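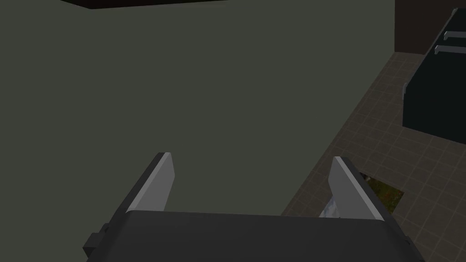 Marama Cartwright wants to know if the Dravgate pack will go under an airline seat when it's full. Yes if you leave the top pocket flat. Stuff a jacket in there and no, you'll be shoving it with your foot the whole flight. Asked a lot so it's going first.

Dravgate Weekender Travel Pack
by Dodex
In stock, all colors except Moss. Moss back in November.

What it is
Carry-on backpack for short city trips. Two or three nights, four if you re-wear jeans. Opens flat like a suitcase so you're not digging for socks at the bottom in a hostel hallway. Shoulder straps tuck away behind a zip panel, side handle for trains and buses.

Who it's for
People who do old towns on foot. Cobbles, stairs, no elevator, check-in at three and the train got in at nine. Wheels are no fun on cobbles. If you mostly go airport to taxi to hotel get the Hájek roller instead, its cheaper and your back won't care.

Pockets
6 outside, 2 inside. Passport pocket sits against your back, zip faces in. Water bottle pocket is stretchy and takes the tall kind. Front pocket for tickets, map, snacks, the umbrella you didn't think you'd need. Laptop sleeve fits most 14 inch, tight with a hard case on it. Key clip is on a short cord. Longer one coming, we heard you.

Fabric and weather
Desex weave outside, plain lining inside. Fine in drizzle. In a proper downpour use the rain cover, it lives in the bottom pocket. Seams are not taped! Please don't leave it out on a balcony overnight.

Straps
Chest strap slides up and down. Hip belt comes off, two buckles, and most people take it off for city use. If you're under five foot three tighten the top straps first, then the shoulders. Other way around and it hangs too low.

Packing it
Shoes at the bottom, heels out. Rolled shirts on the left, toiletries on the right near the zip so you can grab them at security. Leave a gap. You'll buy something at the market.

Washing
Sponge, warm water, little bit of dish soap. No machine. No dryer. Hang it upside down with all the zips open. Takes a day, sometimes more in winter.

Airline sizes
They change. We don't print a list anymore because it was wrong within weeks. Check your own ticket, then check the size table at the bottom of the page, and measure the bag packed. The low cost carriers measure it packed too.

From buyers

Sevim Ekinci
Took it for a long weekend, walked from the station to the old town and then up to the castle with it on. Shoulders fine. Side handle digs in a bit when its heavy.

Kamil Vaněk
Good bag. Zip on the front pocket was stiff the first couple days, then ok. Would like a lighter color inside, I can't find black cables in a black bag.

Ľubomír Urban
Bought two. The hip belt buckles are easy to lose once you take them off, put them in the passport pocket or something.

Reply from the shop: buckles can be ordered seperately, write to Lenka Kopecký at the parts desk with your order number. She'll need the color too.

Returns
Unused, tags on, 600 days for seam and zip faults if you registered the bag. Not registered, send us the receipt and we'll look at it. Wear from baggage belts isn't covered. Dog damage isn't covered either, sorry.

Shipping
Leaves us in 6 working days or less. Islands take longer. No pickup at the warehouse, please don't drive out there.

Goes with
Dravgate packing cubes, small and medium
Dravgate rain cover, spare
Hájek neck wallet
Luggage tag, leather, blank

Page updated March 29, 2026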